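Domestic Refurbishment, Unit 4: Replacing a Laminate Worktop
Course handout. Tutor: Kenna Dalgleish
Issued 22 Jan 2025

4.1 Measuring
Measure the run along the wall and again along the front edge of the units. Use the longer figure. Add 12 mm for trimming at each end that meets a wall. Check the corner with a large square; few are true. The front overhang is measured from the face of the doors, with the doors shut.

4.2 Removing the old top
Isolate the water and the hob before any fixing is undone. Cut the sealant along the wall with a knife. Most tops are held from below by screws through the unit rails. Keep these if the new top is the same thickness. A top longer than 1,400 mm is lifted by two people.

4.3 Cutting
Support the sheet on both sides of the cut. With a hand saw, the decorative face is up. With a circular saw, it is down. Cut 2 mm outside the line and plane back to it, working inwards from the front edge.
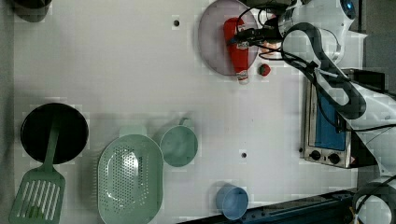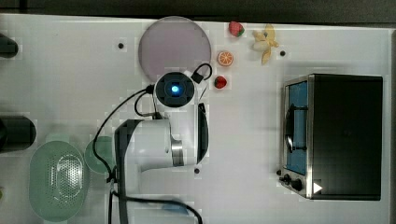
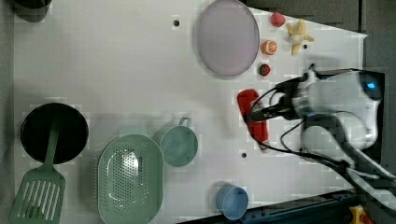
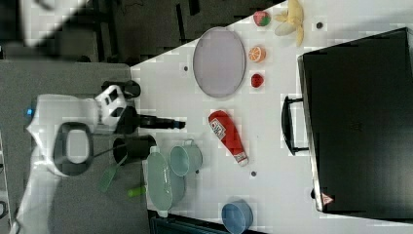 Fig. 4.1 White surfaces, four views.

4.4 Sealing cut edges
All cut edges, including those inside the sink opening, receive two coats of sealer. Leave the first coat overnight. The Pichler method (one thick coat) is not accepted for assessment.

4.5 Fixing
Set the top in place dry and mark the wall line with a scribing block. Remove the waste, refit, and check for level in both directions. Drive the screws by hand for the last few turns. Screw length must be less than rail plus worktop thickness by at least 5 mm.

Reading: Povora workbook, p. 81, and exercise 11.
Unit 5 covers sinks and taps.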